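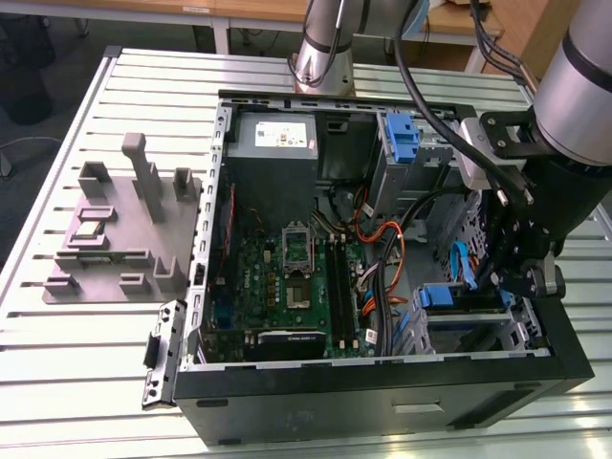
Hilde Geerts
April

I've had the same desktop computer for a long time and people keep asking me why I don't replace it. Short thread on keeping old things going, mostly money stuff.

12 replies 41 shares

Every spring I sit down and go through what I spent on electronics the year before. Last year it was 229 dollars. That covers a phone battery, a used monitor, a printer cartridge and a new power cord for the lamp in the hall.

The monitor was the big one. I got it at Bulside, the secondhand place behind the bus station. They give you 7 days to bring something back, and they write the date on the receipt by hand. Ask for the receipt. They don't always hand it over.

3 replies 9 shares

Before I buy anything now I write it on a list on the fridge and leave it there for 2 weeks. Most of it gets crossed off. The tablet got crossed off. The air fryer did not.

My neighbor Gerrit Dijkstra thinks two weeks is too long. He says the sale will be over by then. Sometimes it is – there's usually another one by the end of the month.

Extended warranties: I quit buying them. I put the same amount in a savings account each time the cashier offers one. The account has paid for two repairs so far and there's still money in it.

5 replies 22 shares

The exception was the washer. I took the warranty on that and used it twice. So I'm not going to tell you never.

Manuals. Keep them in one folder, with the receipts stapled to the back page. I used to keep mine in the kitchen drawer and lost half of them when we moved.

If a thing really is done, our county takes electronics at the transfer station until noon. Bring an ID with your address on it. They turned me away once because mine still had the old apartment.

Wipe or take out the drive first. Tamara Yatsenko asked me about this last time and I forgot to answer, sorry Tamara. I take mine out and keep them in a shoebox.

2 replies 6 shares

Someone also asked about selling for parts. I've done it once, for an old stereo. The buyer wanted to meet at 6 in the morning and then wanted five dollars off. I'd do it again, but later in the day.

Next month I'm going through the phone bill. I have three lines on it and only two people in the house.

8 replies 17 shares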